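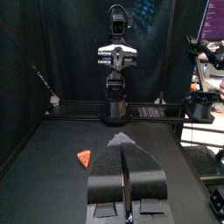
Unit 4: Sorting and Placing Small Pieces
Module tutor: Gwenllian Craddock. Room: Wistov, upper floor.

Students are to read pages 20 to 30 of the course reader before the session. The unit deals with single pieces set down on a plain, dark surface. A wedge is recorded by the direction of its narrow point, then by the side on which the short edge lies.
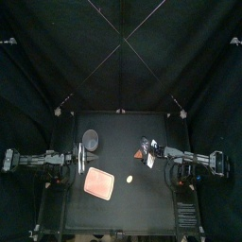
The work table is to be kept clear of bags, cups and papers at all times. Drapes must hang freely and are not to be pinned back.

Written notes, of no more than 344 words, should be handed to Iolo Hughes by the end of January. Late work is marked under the usual rules.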